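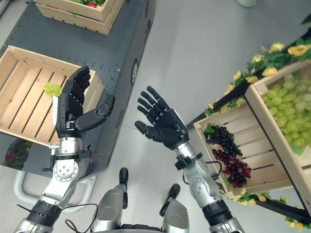 I got to the clinic in Cistlow a little before seven in the morning, and the nurse who runs it was already on her second coffee. She offered me one too (strong, a bit burnt, very welcome) and we sat in the supply room, the only place with two chairs.

I wanted to talk about measles shots. The county went into November with 2,273 kids behind on theirs, and she's the person parents end up talking to. She asked me to leave her name out, so I have.

"People think I spend my day arguing," she told me. "I spend it on the phone moving appointments!"

Most of the families she sees aren't against the vaccine at all, she said. They missed a visit when the old Fudonel bus route was cut, and then a school form got lost, and then it was two years later and they were embarrassed to call.

"I had a mom whisper it to me at the counter - like she was confessing something. I told her, honey, roll up his sleeve, we'll be done before you find your keys."

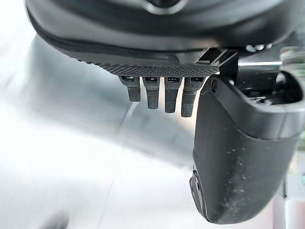

## "Six o'clock is when they come"

The evening hours were her idea. The clinic used to close at 4:30, and anyone working a shift at the Jomico plant had to lose pay to bring a child in. Now it stays open late 2 nights a week, and she says the line starts at 6 and doesn't let up.

I asked what a good night looks like. She laughed and said 100 shots, but she's only hit that once and her feet hurt for days.
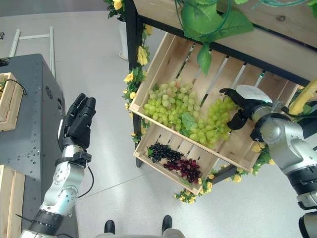 She'd like a third night, and the county hasn't said yes. There's money for vaccine, she explained, and much less for the people who give it. The Milošević Fund paid for the extra fridge last spring - "a beautiful fridge, I love that fridge" - but a grant like that doesn't cover overtime.

I asked if she worried about an outbreak. She took a while with that one.

"Sure I do. I worry about the babies who are too little for the first dose. But I can't do much with worry at seven in the morning, so I start calling people."

Then the phone rang, and she waved at me to finish my coffee while she got it.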